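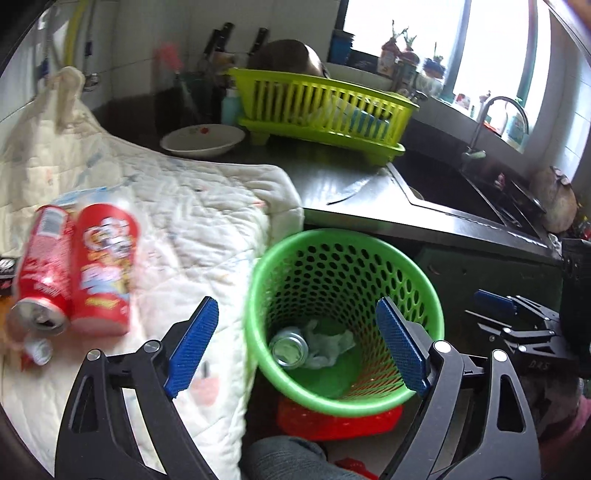 About Komavia

Reading time: 6 minutes

Komavia calibrates and repairs weighing and temperature equipment for small food businesses. Our customers are bakeries, butchers, delis, school kitchens, jam makers, coffee roasters and a few farm shops. We work from a single laboratory in Gistow and a service counter in Lernorell, and we run vans out of both.

The company started as a scale repair bench in the back of a catering supply store. The store closed and the bench moved to its own building on the north side of Gistow. Calibration was added when customers began asking for certificates along with their repairs, and temperature work followed two years later. Repair is still the larger part of the business by hours. Calibration is the larger part by number of items.

What we calibrate

Non-automatic scales up to 400 lb capacity. This covers counter scales, bench scales, portion scales, hanging scales and most small floor platforms. We do not take on truck scales, livestock scales or in-line checkweighers. For those you need a firm with a test weight truck, and we will tell you so on the phone.

Thermometers and probes used in cooking, chilling and storage. We calibrate thermocouple, thermistor and resistance types, with or without their display units. A probe and its display are treated as one item if they stay together. If you swap probes between displays, each probe gets its own certificate and each display is checked electrically as a separate item.

Data loggers for walk-in coolers and freezers. These are usually done in the laboratory. Loggers that are wired in place can be compared on site against a reference probe, with a larger stated uncertainty.

Oven and proofer controllers, on site only. We measure at the shelf positions you use and report the difference between the controller reading and the air temperature at each one. Please have the oven free for the whole visit. A deck oven that has been baking all morning takes a long time to settle at a low set point, so we go from the lowest set point to the highest and prefer to start early.

How a scale is tested

Each scale is first tested as found, before anything is cleaned or adjusted. The as-found result is the one that tells you whether the product you have already sold was weighed correctly, and it is always printed on the certificate even when it is unflattering. We then clean the pan supports, check the level and feet, and test again if anything has been changed.

The test itself has four sections. Increasing and decreasing loads are applied across the range. One load is placed at the center of the pan and then toward each corner. The same load is applied repeatedly to see how well the readings agree. Finally the zero is watched after a heavy load has been removed.

Most of the faults we find on counter scales are in the corner test. The usual cause is a bent pan support or debris under the pan — flour paste, sugar, labels, and in one memorable trade, fish scales. The load cell itself is less often to blame than customers expect. A scale that has been dropped is a different matter and will normally be quoted for replacement.

A scale that is moved to another building should be tested again in its new position. The pull of gravity changes slightly with latitude and height above sea level, and a high-resolution scale will show it. The effect on an ordinary portion scale is below what the display can resolve, but the move itself tends to disturb the feet and the level.

How a thermometer is tested

Probes are compared with our reference thermometer in a stirred liquid bath or a dry block. The default points are the ice point, a chilled storage temperature and a cooking temperature. Other points can be requested when you book. Tell us how deep the probe is used in practice. Short probes lose heat along the stem, and a probe that is correct at full immersion can read low when only the tip is in the food.

Infrared thermometers are tested against a flat black target. Readings from shiny surfaces such as a stainless pan or a foil lid will be wrong by amounts that have nothing to do with the calibration, and we add a note about this to each infrared certificate.

The laboratory

The Gistow laboratory has two rooms. The weighing room is at the inner side of the building with no exterior wall. Its benches are set on separate footings, and the air supply is diffused through a perforated ceiling so that it does not disturb the pans. Weights and scales stay in the room overnight before testing. The temperature room holds the baths, the dry blocks and the ice point apparatus. Shaved ice is made from purified water on the morning of use.

Our reference weights are sent to an outside laboratory on a fixed schedule and are not used for daily work. A second set is compared with them and goes out in the vans. Van weights are checked before and after each week of use. If a van weight is found out of limits, every job it was used on since the previous check is reviewed and the customers are contacted. This has happened 2 times since the present system was introduced.

Records and the Do system

Job records are kept in a database we built ourselves, called Do. The name came from the heading of the first screen, a plain list of work to be done, and was never replaced. Each item has one entry for its whole life, so a scale that came in years ago under a previous owner still shows its earlier readings when we scan its label. Do currently holds 1,150 active items.

Customers can read their own entries and download certificates. They cannot change them. Corrections are issued as a new certificate with a new number, and the old one stays on file marked as superseded.

Do also plots the as-found error of each item over time. When an item has come back well inside its limits for several visits in a row we will suggest a longer interval. When the error is drifting steadily in one direction we will suggest a shorter one. The choice of interval is yours unless an inspector or a buyer has set it for you.

The Lernorell counter

Lernorell is a drop-off and repair point. Small scales and probes can be left there on any weekday and are taken to Gistow by van for calibration. Simple repairs are done at the counter: feet, pans, power supplies, key membranes and rechargeable batteries. There are 3 loan scales available, free of charge for the length of the job, first come, first served. They are bench models and will not fit a deli counter with a built-in recess.

Please send equipment clean and dry. Anything that arrives with food residue is cleaned at the bench rate before it is tested, and the as-found test is then reported with a note that cleaning came first. Probes should be wiped and capped. Pack scales with the pan removed and wrapped separately, since a pan left in place transmits every knock in the van straight to the load cell.

What we do not do

We do not approve scales for trade use. That is a legal function and belongs to the weights and measures office for your area. Our certificate records how the scale performed on the day and under the stated conditions. Some inspectors find it helpful and some ask for nothing beyond their own test.

We do not sell new scales from stock. We can recommend a capacity and resolution for a given job and check a new purchase before it goes into use. Two-range scales cause a good deal of confusion, as the finer division applies only up to the changeover point, and it is worth sending us the data sheet before you order.

Closures

The laboratory closes for the last full week of December, when the baths are drained and the room sensors are replaced. The counter takes in items during that week but nothing moves to Gistow until the laboratory reopens. Page last revised 18 November 2022.

Comments (4)

Is the corner test done on round pans too? Ours has no corners and the last firm skipped it.

Reply from Komavia: Yes. On a round pan the load is placed at four positions between the center and the rim. The certificate shows a sketch with the positions numbered.

We had a probe come back with a note about immersion depth and it explained a lot. We check sausages with it and had been putting in the tip only. Switched to a thin needle probe for those and the readings settle much faster.

Can you add the loan scale dimensions to the page? I drove over to Lernorell and it was too deep for our shelf by the width of a thumb.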